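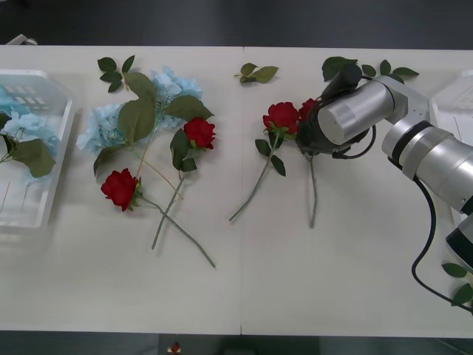
Tassanee Panyasiri reckons I should give up on the blue ones altogether. Her comment on my last post was very firm about it: red roses want plain green and maybe a bit of white, and pale blue next to them makes everything look like a bridesmaid's dress from a wedding where the colours were picked over the phone. She also said that artificial hydrangeas are always too big for whatever you put them with, and that I'd be much happier with one decent bunch of eucalyptus.

Well, Tassanee, I've thought about it all week and I'm keeping the hydrangeas. You're right about the size though! They are enormous. Two heads and you've more or less filled the vase before a single rose gets a look in.

For anyone who's new, I've been on a bit of an artificial flower kick since September, when I finally admitted that I can't keep cut flowers going in our hallway. It's dark, it's draughty, the radiator is right under the shelf, and everything I put there gives up within days. So fake it is. I was snobby about it for years (my gran had a dusty arrangement on top of the telly that put me off for life) but the nicer ones really have come on, and if you get the leaves right, most visitors don't look twice.

The leaves are where I've gone wrong before. My first go was all blooms and no greenery, crammed into a jug, and it looked like something you'd win at a fair. Now I start with the green. I lay everything out flat on a big white table before anything goes near a vase, because against white you can see straight away which greens fight with each other. Hydrangea leaves are big and broad, so they do most of the hard work and hide a lot of sins. The small dark sprigs are for poking into gaps at the end. I used to put those in first and then wonder where they'd gone.

My four roses are red, proper Valentine's red, and I did wonder if they'd be too much. Laid over the big leaves with the pale blue next to them, I think they look lovely. A bit old-fashioned, like a biscuit tin. I like a biscuit tin.

The roses came from Fileo, the little homeware place behind the station, and the hydrangeas were from Ouali, who I'd never ordered from before. They arrived squashed flat in a box that can't have been more than a hand deep, and I was all ready to send them back. Then my sister told me to hold them over the kettle. You want steam, not boiling water, and you keep your fingers well out of the way, and you sort of tease the petals apart while they're warm. Five minutes each and they'd fluffed up beautifully. I wouldn't try it on anything with glitter or a waxy coating, and do test one petal round the back before you commit.

Stems next. Everyone's always asking about stems (two people asked, but still). Artificial roses tend to come far too long, and the temptation is to snip them all to the same height, and then you've got a row of lollipops. I lay mine out with the blooms at different levels and only cut once I'm happy, starting with the one that'll sit lowest at the front. If there's wire down the middle, please don't use your good scissors. I ruined a pair that way – there's a notch in them now that catches on wrapping paper every Christmas. Get some cheap wire cutters and keep them in the drawer with the string.

I also bend the stems a bit. Real roses hardly ever stand bolt upright, and a slight lean makes more difference than anything else you can do for free. Same with the leaves just under the bloom, which usually come pressed up tight against the stem. Pull them down and out, and curl the tips round your finger.

As for what it's all going in, I'm still dithering. I've got the tall grey Sumar vase that everyone says is the obvious choice, but the neck is so narrow that two hydrangeas would sit on top like a hat. There's the wide cream bowl from the kitchen, which would need some foam in the bottom and probably a few pebbles so it doesn't tip over when somebody slams the front door (somebody always slams the front door). Or there's a basket, which I quite fancy, but Mum says baskets look like a raffle prize and now I can't unsee it.

Dusting, before I forget. A soft make-up brush, or the hairdryer on its coolest setting if you can take the thing outside first. I did mine indoors last month and moved the dust from the flowers to the coats.

I'm leaning towards the bowl, with the hydrangeas low and off to one side, the roses coming up between them and the big leaves spilling over the edge at the front. There's also a loose sprig or two that don't belong to anything, and I might tie those round the candlesticks on the shelf so the whole lot looks related.

Tassanee, if it looks like a bridesmaid I'll tell you, and you can send me the eucalyptus. Anyone else with a view on bowl versus vase, the comments are open, and I won't be cutting any wire until Saturday.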